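# ¿Cómo evito que las pastillas de jabón lleguen sudadas o rotas?

**jabonera_novata**
2025-02-24

¡Hola a todos! Llevo desde octubre haciendo jabón en frío en casa y por fin me he lanzado a venderlo por correo. Estoy encantada, pero en el último envío dos pastillas llegaron con gotitas por fuera y otra con una esquina partida. Son de 116 gramos, con aceite de oliva y coco, curadas 6 semanas. Las envolví en film transparente bien apretado y las metí en un sobre acolchado. ¿Qué hago mal? ¿Alguien ha probado el papel encerado de Sanora? ¡Gracias por adelantado!

**lejia_y_lavanda**

¡Qué alegría leer a gente que empieza! Lo primero: quita el film. El jabón artesano conserva toda su glicerina, que atrae la humedad del aire, y si lo encierras en plástico con algo de agua dentro todavía, suda. Pásate al papel, del que sea, mientras deje respirar. El de Sanora lo he usado y es precioso, pero al ir encerado transpira poco, así que yo lo dejo en una faja estrecha alrededor de la pastilla y los extremos al aire. Queda monísimo y encima se huele el jabón sin abrirlo.

Lo de las esquinas se arregla con dos cosas: biselar los cantos con un pelador de verduras (¡los recortes valen para la ropa!) y cambiar el sobre por una caja de cartón.
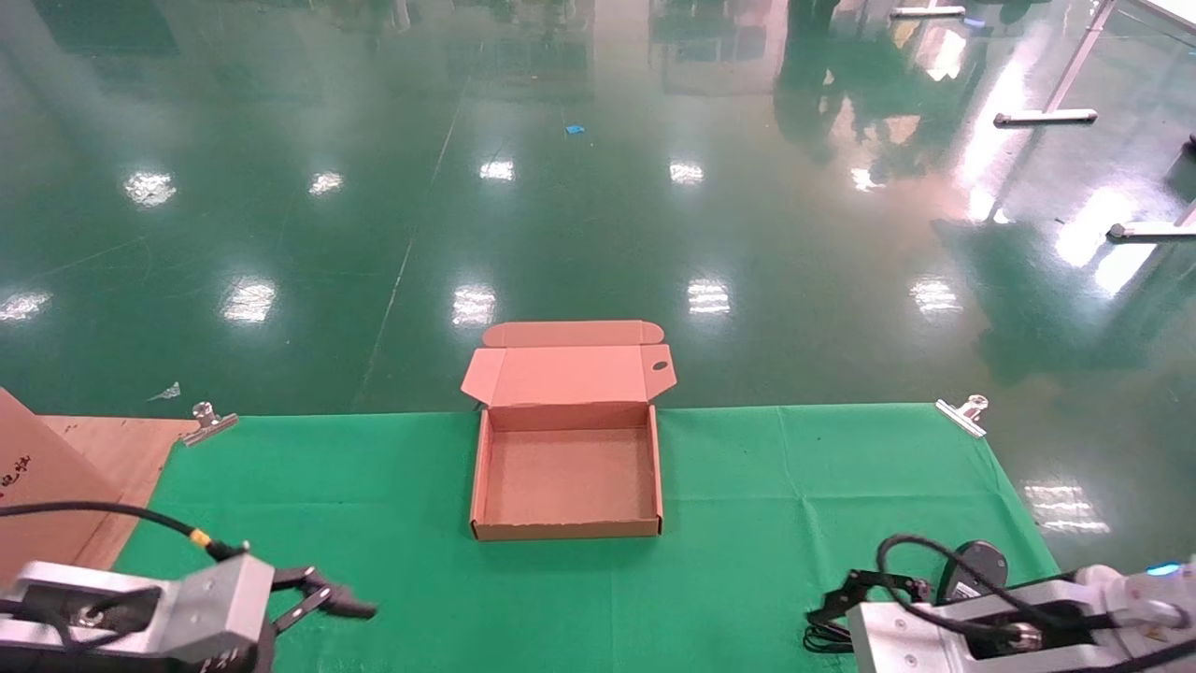 Yo pongo una capa de viruta de Cuvwood en el fondo, las pastillas de canto y bien juntas, y otra capa encima. Antes de cerrar, agita un poco: si oyes golpes, falta relleno. Desde que lo hago así he mandado 35 pedidos y no me ha vuelto rota ni una, y eso que algunos iban a las islas.

Otra cosa, 6 semanas para una receta con mucho oliva me parece justito. Pesa una pastilla cada pocos días y, cuando deje de perder peso, a envolver. ¡Verás qué diferencia de dureza!

**tercer_intento**

Yo las mando en film y nunca se me han quejado. Depende del clima, supongo.

**menta_piperita**

Me apunto lo del pelador, ¡qué buena idea! Añado una cosita: si vives en zona húmeda, guarda el jabón ya curado en un armario ventilado, lejos del baño y de la cocina. Yo uso las bandejas de rejilla de Okon, que dejan pasar el aire por debajo, y les doy la vuelta cuando me acuerdo. Las de Seo también sirven, aunque son más bajas y me caben menos pastillas. Y no las metas en la nevera, por favor, que al sacarlas se llenan de agua enseguida.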